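Okay, I've been promising a thread about my grandmother's recipe box for ages and today I finally have a pot of tea and a quiet kitchen, so settle in. It's a long one.

1/ The box came to me in March, when my aunt was clearing out the house in Stekmont. It's a green tin, a little bigger than a shoebox, and the lid has to be pressed down on the left corner first or it pops up again. Inside were 290 cards. I know because I numbered them in pencil on the back before I let myself read a single one.

2/ I did that on the advice of Raili Mustonen, who taught the family papers class I took at the library. Number first, read later. The order somebody kept things in can tell you a lot, and once you've shuffled it you can't get it back. I would have shuffled it in five minutes flat, I know myself.

3/ And the order turned out to be wonderful! Grandma didn't file by soup, meat, cake. She filed by who gave her the recipe. There's a whole run from the neighbor across the road, then a run from the church ladies, then a thick bunch that just says ORVOKKI on the divider.

4/ Orvokki Rissanen was her best friend for most of her life. They worked together at the Ikonen bakery when they were girls, and I don't think they ever stopped arguing about cardamom. Grandma's pulla card says "one spoon." Under it, in different handwriting, "TWO." Under that, in Grandma's again, "one."

5/ I've made it both ways now. Sorry, Grandma. Two.

6/ A few practical things I've learned, for anybody who has a box like this sitting in a closet. Don't try to clean the cards. I wanted to wipe the greasy ones so badly, but the ink on some of them comes right up with a damp cloth, and I lost the last line of a rye bread before I caught on. It said something about the oven. I'll never know what.

7/ Photograph both sides, even when the back looks blank. I found a bus timetable, half a letter, a knitting pattern for one mitten (just the one) and a list of people who were coming to somebody's christening, with little check marks next to the ones who liked herring.

8/ Near a window, no flash, on a plain dark cloth. I used a navy pillowcase. If the card curls, lay a ruler along each edge and leave it alone. Mine have flattened out some just from being in a stack under the dictionary for a few weeks.

9/ Then the typing. Oh, the typing. I thought I'd do ten a night and be done in a month. I did ten the first night and three the second, and then I got stuck for a week on one word that looked like "smother." It was "simmer." I said it out loud at the stove while stirring something else and there it was.

10/ If you're stuck on handwriting, make yourself an alphabet. Take words you're sure of and copy out how she makes each letter - her r, her s, her capital K. Grandma's lower-case r looks like a v with a hat on. Once I had that, 71 of the cards I'd set aside as unreadable suddenly made sense, and I sat there grinning like a fool.

11/ Now the measurements, because several of you asked. She hardly ever used cups. It's "the blue mug," "the small pan," "butter like an egg," and once, my favorite, "flour until it's enough." My aunt still had the blue mug, bless her, so I filled it with water and weighed it. I've put that number at the top of every typed card that needs it.

12/ The small pan is gone. I've been working backward from a custard recipe that gives the milk in both pans and mugs, and I think I'm close. My husband has eaten a great deal of custard. He hasn't complained yet, though he did ask very gently whether there was anything savory in the box.

13/ There is! There's a barley and mushroom bake from Maite Villanueva, who rented the upstairs room one winter and paid part of it in cooking. Her cards are typed, all in capitals, and very stern. "DO NOT LIFT THE LID." "IF YOU LIFTED THE LID START AGAIN." I never met her and I'm a bit scared of her.

14/ I lifted the lid. It was fine. Please nobody tell Maite.

15/ I also want to say a word about foil and pan lids and all that, as I had a lovely message from Eylül Işık asking how the old cards handle covering a dish. Mostly they say "cover with a plate." A plain dinner plate upside down on a casserole works beautifully for anything on low heat, as long as the plate can stand the oven. Check that first. I have one that can't, may it rest in peace.
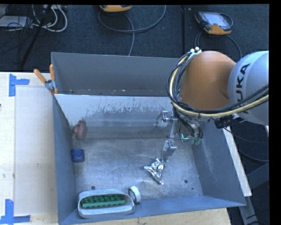
16/ The other thing Eylül asked was whether I change the recipes when I type them. I don't. I type exactly what's there, spelling and all, and then I leave a line and put my own notes underneath with my initials. That way my grandkids can argue with me in the same way Orvokki argued with Grandma, and I hope they do it in pen.

17/ For the printed version I went with a plain ring binder and plastic sleeves. I looked at having a proper book made, and it would be gorgeous, but a binder lies open on the counter and you can wipe it, and when somebody calls with a correction (my cousin has called four times) I can swap one page and that's the end of it.

18/ The originals are going back in the green tin in their original order, with a sheet of tissue between each bunch. I'm keeping it on the hall shelf, away from the stove and the radiator. Raili would like me to buy an archival box. I've told her I'm thinking about it. I love that tin, you see.

19/ Where I am as of tonight: every card photographed, a bit over half typed, and the Christmas ones still to do. I'm saving those on purpose. There's a fat divider marked DECEMBER with a ribbon around it, and I haven't untied the ribbon yet, though I've picked it up and put it down again more than once.

20/ If you have a card or a scrap from your own family with a word you can't read, post it below and we'll all squint at it together. And if anyone out there had a grandmother or an aunt who worked at Ikonen's, please, please write to me. I have a card for something called "Monday slices" with no flour amount at all, and I've tried it three times, and it's been soup every time.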